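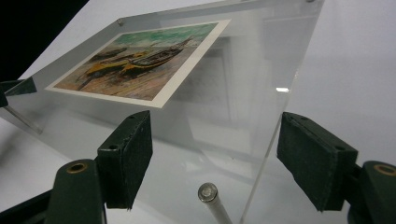 Ticket 2924: Wrist track drifts on acrylic photo frame task

Status: Resolved
Project: Skimen
Component: pose tracking, hand-held grippers
Reported by: Stefaniia Pavliuk
Assigned to: Arnulfo Chambi
Priority: Medium

Summary
The recovered path of the right gripper slides sideways when it comes in close to the acrylic frame with the fishing boats print. The left gripper shows the same fault, but less often. Out of 20 demonstrations, 15 came through with a usable path for both hands. The rest were thrown out by the consistency check.

Expected result
Both paths stay within tolerance from first approach to release, as they do with the cardboard box task and the mug task on the same table.

What happens
The path is fine while the gripper is well clear of the frame. Once the clear panel fills most of the wrist view, the tracker starts picking up points on reflections in the plastic. Those points move with the camera in the wrong way, and the solver takes that as hand motion. When the gripper backs off, the path jumps to the correct place.

Steps to reproduce
1. Load any of the rejected demonstrations.
2. Run the tracker with default settings, wrist view only.
3. Plot the sideways position of the right gripper against time.
4. Look at the stretch just before the fingers close.

Log

Stefaniia Pavliuk
Calibration checked for both wrist cameras and not changed since the mug task. I re-ran the mug recordings to be sure and they pass. Clock offset between left and right is also fine.

Arnulfo Chambi
Please attach the feature overlay for one bad run. I'd like to know where the points sit before we touch the solver.

Stefaniia Pavliuk
Attached. Most of the good points are on the print and its white border. The bad ones are in the lower part of the plastic, where there is nothing behind it but white table. There are a few on the standoffs as well, and those drift too – the highlight on the round cap moves as the camera goes past.

Arnulfo Chambi
That fits. The print is flat and has plenty of brushwork to hold on to, so it would be enough on its own if it stayed in view. At the steep angles it often slips to one side and the reflections outvote it.

Volodymyr Demchenko
Could we dull the plastic with a matt spray? We did that at Trosorbridge with a glass jar.

Gisela Saavedra
I'd prefer not to. The point of this task is to have a see-through object in the set. If we spray it, the policy learns from images it will never meet later. I would sooner lose a few runs.

Arnulfo Chambi
Agreed, no spray. The head view sees both grippers and the whole board, and the triangular plates on top of the grippers are easy to pick out from there. I'll use it to hold the wrist paths in place during close work.
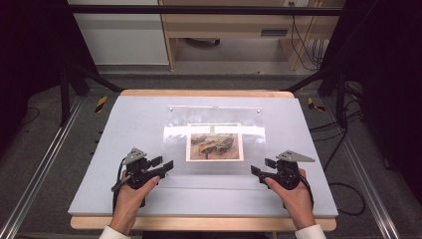 The change is in branch 2 of the tracker. It does two things. First, wrist points are dropped if they don't agree with the motion of the plate in the head view. Second, if too few wrist points are left, the path comes from the head view alone until they recover. I have left the solver itself as it was.

Illia Koval
Ran branch 2 on the full set on Thursday. All 20 demonstrations pass the check. The jump on backing off is gone in the plots. The path is a little noisier when it leans on the head view alone, mostly in depth. The box and mug tasks give the same paths as before.

Gisela Saavedra
Is the noise enough to matter for training?

Illia Koval
I can't say yet. The consistency check only tells us the paths agree with each other. I'll train once with the original 15 and once with all 20, same settings, and put both results on the Skimen page.

Volodymyr Demchenko
Please keep the old paths for the rejected runs. They make a good test case.

Stefaniia Pavliuk
Kept, under the ticket number.

Resolution
Branch 2 merged. Depth noise in head-only stretches is to be tracked in a separate ticket, owner Illia Koval.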